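The jar that has to go back on the shelf

The people who pack spice boxes at Kukuten were told in March that the arms were coming to help them. Help is a word that gets a lot of use in this business. It was on the poster by the lockers, and it was in the letter that went out to all 11 packers, which promised that no one would lose a job this year and said nothing at all about next.

Kukuten fills and ships gift boxes of seasonings. A good shift by hand is 900 boxes. The work is dull and hard on the wrists, and most of the people who do it will tell you so before you ask. They will also tell you that it pays on time and that they can talk while they do it.

The arms come from Tiedemann, and the software that runs them from a smaller firm, Harance. They are learning the simplest part of the job: take a jar, move it, put it on a shelf the right way up with the label facing out. On the day I visited, 3rd April, the target was 300 jars in a shift. The managers would not say whether it had been met before. The packers said it had not.

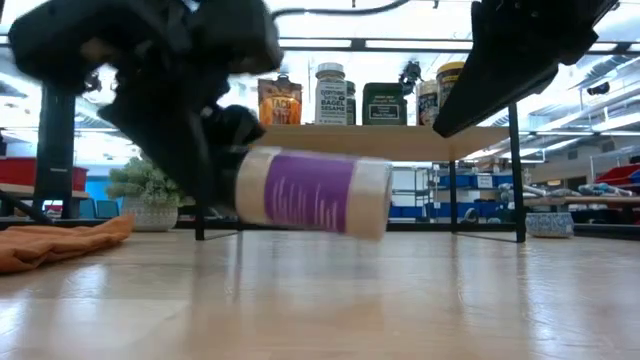
A seasoning jar on the move in the gripper, in front of the shelf, with taco mix and bagel seasoning among the goods behind.

It would be easy to laugh at the numbers, and I don't think one should. Machines get faster. What struck me was how much of the day's work had shifted to the people standing next to them. Someone has to set the jars out. Someone has to pick up the ones that end on their sides, and wipe the shelf, and note down the time of each stop on a tablet. These jobs are now called "cell support". They carry the same hourly rate as packing, minus the bonus for speed, as there is no speed to pay for.

Two packers have been moved across so far. One likes it, and said her hands had stopped aching at night. The other misses the line and the company of it. "I used to be good at something," he told me. "Now I wait for it to go wrong."

Kondance, the consultancy that drew up the plan, says the arms will pay for themselves within 2 years. I asked to see how that was worked out. The sheet I was shown counted the packers' wages in full and left out cell support altogether, on the grounds that it was a cost of the trial. When the trial is due to end, the sheet did not say.

Training has been promised too. So far it has come to a morning in the canteen with a slide show, and a certificate. The packers have asked for a second session, with the arms switched on and someone from Harance in the room. They are still waiting for a date.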